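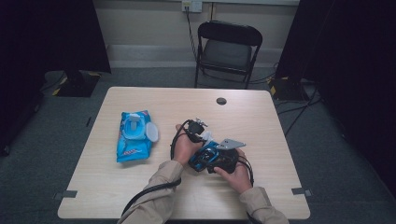
I've been hooked on Stoketti since the demo dropped, so when the designer at Pallport said yes to a call I cleared my whole evening (and made way too much coffee). If you missed it, Stoketti is a cozy-ish delivery game where you run a mail boat between tiny islands, and the weather has very strong opinions about your schedule.

She picked up from the studio kitchen, and we got going before I'd even found my notes. First thing I wanted to know was where the boat came from, because it handles like a shopping cart full of bricks and I love it.

"It was worse!" she told me. "In the first build you needed a full minute to turn around. I thought that was great. Our testers wanted to throw me in the harbor."

There are 4 of them on the team, and they share pretty much everything. She does the islands and most of the writing, and she also recorded the seagulls, which I did not expect. The biggest island is called Midtbø, and that's where I've spent almost all of my time in the demo, mostly losing packages off the back of the boat. I asked if you're supposed to be able to get them back.

"You can, if you're quick. They float for a while and then they drift. There's a beach on the north side where a lot of stuff ends up, so go look there before you reload your save."

Reader, I had reloaded my save so many times.

We talked a lot about size, since the demo feels small and the map on the pause screen does not. The full game has 100 delivery jobs, plus odd little errands you only get by hanging around the docks after dark. She says all the dialogue is written by hand, and the script has 2,290 lines now. "I cut 800 of them in May," she said. "Mostly the lighthouse keeper. He would not stop talking."

I'm a little sad about the lighthouse keeper, to be fair.

Controller support is in and she thinks it's the nicer way to play, though the mouse is better for stacking cargo. Co-op is a no for launch. "We tried it for a couple of weeks. Two people steering one boat is a different game, and maybe we'll make that one someday."

The publisher is Heltisier, the same folks who helped with the studio's first puzzle game, and they're handling the console versions. PC comes first. She wouldn't give me a date no matter how nicely I asked, but the demo is staying up until release and your save carries over. Mine has six hours on it and a very dented boat.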